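I bought the Derkico travel organiser in February, before a six-week field course in Trunetard with the geography department. The handbook said each student needed one folder that could hold a passport, visa letter, insurance papers and a field notebook, and most of us had been getting by with zip bags from the supermarket.

The Derkico has 2 zippered pockets, a clear sleeve for the passport and an elastic loop that takes one pen. The sleeve is a bit tight. I had to work the passport out with my thumb at the border, with a line behind me. The zippers are good and haven't caught once.

It holds 100 sheets if you don't fold them. I carried less than that, mostly reading for Dr. Zulu's seminar and the host family forms. 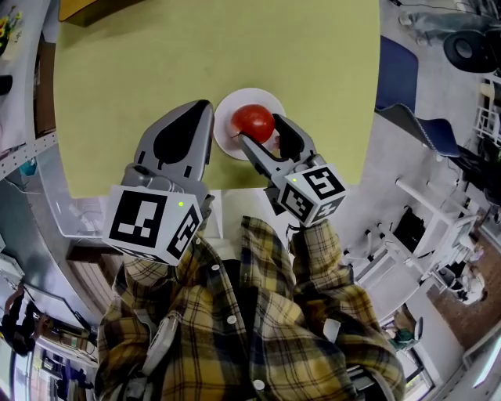

The grey cover picked up red dust in the first week and a damp cloth took off most of it. The corners are starting to fray. Lesego Van der Merwe had the Sturkby one, which costs more and has a hard back you can write on. For interviews in the market I borrowed hers. If your program has a lot of note-taking standing up, get that one.

One complaint: the inside labels are printed in a pale colour and I couldn't read them on the night bus.

I'd buy it again for a semester exchange, where it would mostly sit in a desk drawer. For fieldwork I'd spend the extra on the Sturkby.

**Rating:** 6 out of 10

*Update:* Reshma Zulu tells me the campus travel office now lends these out for free, so ask there first.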